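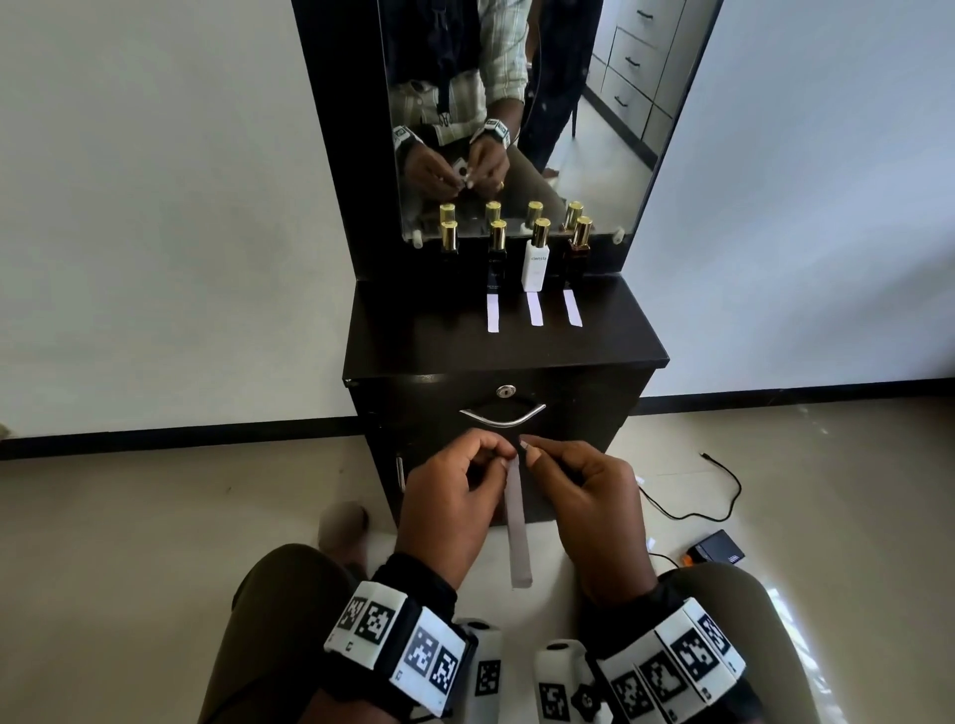 What can I find in the Haretti word list?

It contains 209 English words and short phrases that people use for smells, each with a short meaning, a group and one sentence of use.

Home Files Releases Discussion License
74 stars 10 comments

Haretti, a list of smell words
Last update: 5 July 2025

Why this list was made

I learned English as an adult, and for smells I had only "good," "bad" and "strong." The dictionaries helped me with a single word when I already knew it, but they did not help me to find it. I started to write down the words from product labels, cooking pages and letters from friends. Later I put them in a table, and the table became Haretti.

The list is made for learners and for teachers of English. Translators also write to me sometimes. It is not a list for chemists, and it does not say which material makes which smell.

What is in the files

words.csv is the main table. The columns are word, part_of_speech, group, meaning, sentence and note. The separator is a comma, and the text is saved as UTF-8. If a sentence has a comma inside, the whole sentence stands in double quotes.

groups.csv gives the name of every group and explains which words belong there. A word has one main group. When I could not decide, I wrote the second possibility in the note column. "Smoky" was the most difficult for me, as it can belong with food or with fire, and it is now with fire.

The column note is often empty. This is correct and you do not need to report it.

How the words were chosen

A word is included when I met it in two texts by different writers. Technical words are left out, except for a few which are now common on shop labels, such as "musk" and "amber." Please be careful with "amber": on a label it is usually a mixed, sweet smell and has no connection to the yellow stone.

All sentences are written by me and were corrected by a native speaker. I did not copy sentences from books.

Known problems

The list is based on American usage. "Whiff" and "pong" show the problem well: the first is used everywhere, the second is mostly British and is missing.

Words for bad smells are fewer than words for pleasant ones. My sources were like this, and I have not repaired it yet.

"Fresh" has only one row, although it should have more. A fresh fish and a fresh shirt do not smell the same. I want to divide this row in December.

Related lists

Imura is a sister list with words for taste. It uses the same columns, so the two tables can be joined without changes. Hashemi is a small set of printed cards made from the first version of Haretti, and some meanings on the cards are older than the ones here. Bostar is the script that checks both lists for empty cells and double entries. Run it before you send a change.

How to send a correction

Open a discussion and write the word in the title. Give your correction and one sentence where you met the word. I read everything, but my answer can take a few weeks.

License

You may copy, change and print the list, also for paid lessons. Please keep the name Haretti and the date of the version you used.

Shares 2

Back to top Files Discussion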